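The block lady of Randport would like you to sit on the floor

I got to Aileen Catacutan's place about ten minutes early and she put me to work. "Grab that end," she said, and the two of us carried a low bench across the playroom before I'd even taken my coat off.

Aileen runs Unulari, a play space for kids under five on the second floor of an old shoe store in Randport. I'd heard about it from my neighbor Nobuhle Modise, whose son goes twice a week and comes home talking about hexagons (he's three!). The room is small, with one big window, a sink that drips and a long shelf of bins. Most of what's in the bins is blocks.

"People walk in and look for the toys," Aileen told me. "Then they see blocks and more blocks, and I can tell they're wondering if they paid for the right thing."

She taught kindergarten for 18 years before she opened the place in March of last year, and she still talks like a teacher, meaning she stops in the middle of a sentence to look under a table. I asked her how she picks what goes out on a given morning.

"I put out a few. A few! My first month I dumped every bin we had onto the rug and the kids just walked through it like leaves. Now I choose some shapes and some colors and put them down with space between them, and I go and fill the kettle. By the time I'm back someone has started."

Started what, though? She laughed at that. "Whatever they've started. Last week a little boy lined things up along the edge of the bench and then spent the whole morning looking at them from underneath. I'd have paid to know what he was thinking."

She is picky about shapes. Cubes and cylinders she calls the bread and butter, and she'd never run a session without them, but she likes to slip in something that doesn't stack well. A triangle, say, or a heart.

"Hearts are a terrible block," she said, very happily. "They roll a bit, they tip, you can't put much on top. And the kids fight over them. So a heart goes out every day and we practice being disappointed."

Her helper, Wian Mokgethi, was wiping down bins at the sink and called over that the hearts also vanish into coat pockets. Aileen says they come back, mostly in the wash.

I wanted to know about color, too, having grown up with plain wooden blocks and a mother who thought paint was cheating. Aileen has no patience for that argument. She likes strong, flat colors that a two-year-old can name from across the room, and she likes them on a pale surface.

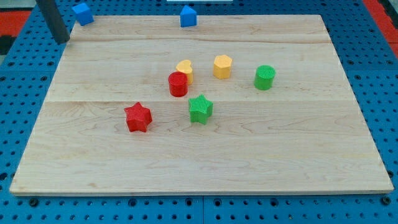 Does she put away the colors the kids haven't learned yet?

"They all stay out. A kid who calls everything blue for a month is still sorting, and I'd sooner hear the wrong word forty times a morning than have them go quiet on me."

By then the first families were on the stairs, and she talked faster. Sessions are capped at 12 kids. Parents stay, shoes come off, and grown-ups are asked to sit on the floor if their knees allow it. Cleanup takes the last few minutes and is done by shape, never by color, a rule she says came from Wian and has cut the arguing in half.

I asked what she'd buy if somebody handed her some money. "A new faucet," she said, and went to open the door.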